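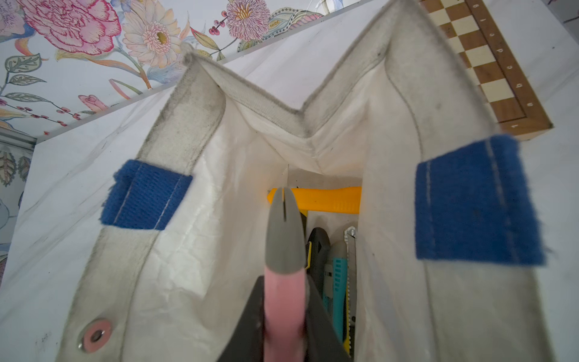
Bolsa de herramientas de lona blanca, vista interior desde arriba.

Bolsa de lona Tellcombe
Referencia 982

La bolsa Tellcombe está destinada al transporte y almacenamiento de herramienta manual en trabajos de mantenimiento, instalación y obra. Forma parte del catálogo de equipamiento textil de Acuña y se suministra a empresas, talleres y centros de formación profesional.

Descripción
El cuerpo se confecciona en lona revestida de color blanco crudo, con costuras reforzadas en las zonas de mayor esfuerzo. La boca permanece abierta durante el uso, de modo que el operario accede al contenido con una sola mano. El tejido se pliega para su almacenamiento y recupera la forma al cargarlo. Con el uso, los bordes y las costuras adquieren un tono grisáceo propio de este material, que no afecta a la resistencia de la pieza.

Características técnicas
Material: lona revestida
Color: blanco crudo
Capacidad nominal: 60 litros
Asas: 2, cosidas al cuerpo
Garantía: 3 años frente a defectos de confección

Accesorios compatibles
El organizador Firkell se adquiere por separado y permite distribuir llaves, destornilladores y piezas pequeñas. La correa de hombro Biller se fija a las asas mediante mosquetones y se recomienda para desplazamientos a pie dentro de la instalación. Ninguno de los dos accesorios se incluye en el suministro básico.

Uso y conservación
Las herramientas de corte deben introducirse con su funda protectora. La bolsa no está certificada para la elevación de cargas ni para trabajos en tensión. Para su limpieza se utilizará un paño húmedo y jabón neutro; no se admite el lavado a máquina ni el empleo de disolventes. El secado se realizará al aire, con la boca abierta y alejada de fuentes de calor.

Pedidos y suministro
Los pedidos se tramitan por escrito, indicando la referencia y el número de unidades. El plazo habitual de entrega es de alrededor de 3 semanas desde la confirmación. Los pedidos para centros de formación correspondientes al nuevo curso se admiten hasta octubre.

Las consultas técnicas y las reclamaciones en garantía se dirigirán a Fionnuala Keogh, responsable de producto. Toda reclamación deberá acompañarse de la factura de compra y de una breve descripción del defecto observado.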